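March 1, 2024
Clarnham workshop, packing notes

Continued with the Ostulow parcels. In February we lost two boxes because the bottom corners opened on the way, so today I wanted to decide how we pack the mixed household things before Anouk Schouten orders more cartons from Pelley.

Scales were checked first with the 2 kg weight. They still read 20 g too much. I subtract it by hand and have written this on the lid, please do the same until the service.

First mixed box has mostly small packages and soft goods. I began with the heavy flat packages and then I was not satisfied, so I took everything out and began again. Paper goes low down, the plush toy stays near the back where nothing hard presses on its face. Thin cartons I prefer to stand upright along the side, they use less floor and one can pull them out without digging. 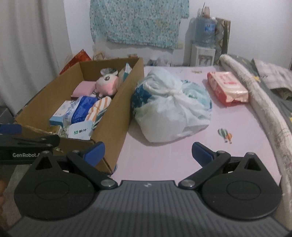

Mixed box on the pink table, still open. Knotted bag and red and white tissues beside it.

Weight limit for this size is 39 N on our own sheet, but I think the sheet is from the old Ccori cartons and those had thicker walls. Anouk, do you know who wrote it? If it is really for the old ones I would go lower.

About filling: crumpled paper is good at the bottom and bad on top, it becomes flat and then the upper things move. For the top I would use a folded cloth. The folded pink one is of a suitable size, I have not tried the thicker blanket yet and I suspect it will stop the flaps from closing.

Bags with a knot are a nuisance. The knot makes a hard lump and the bag does not lie flat. Next time I will fold the opening under and put one strip of tape.

To do:
Tape test on the bottom seam, single strip against H shape.
Ask Pelley if the smaller carton is still made.
Clear the table after the afternoon round, the rolled mat should go back on the shelf.
Write the contents list before closing, not after. I forgot this again with the last parcel and had to cut it open.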